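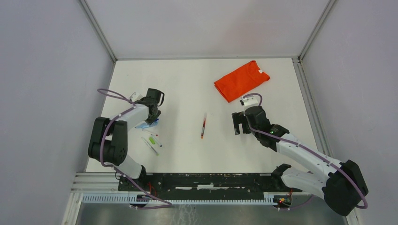 Johanna Imhof wrote to us after the last Tandmont weekend to ask whether she could please, please bring her own shirt next time, and whether the club ones run small. Yes to both, Johanna! Her letter nudged us into finally writing down the things people ask before they walk with us.

Do I have to wear the club shirt?
Not at all. Plenty of our walkers never buy one. If you'd like one anyway, they do run small, so go up a size (two if you like to layer).

How hard is the Tandmont walk?
It's a long day, but a friendly one. We start in Tellen, stop for soup at Clusel, and there's one steep stretch after that where everybody goes quiet for a while. If you can manage four hours on your feet at home, you'll be fine.

What does it cost?
Members walk free. Guests pay 500 for the season, which covers the soup and the bus back from Stöckli.

Can I bring my dog?
We love dogs, but the bus driver would like only two on board at a time, so do write ahead.

What if it rains?
We walk in rain and turn around for thunder. Beat Hubmann makes that call at Clusel, and we do ask that you go along with it, even if the sky looks lovely to you.

When do sign-ups open?
In September, by mail or at the Tellen bakery counter.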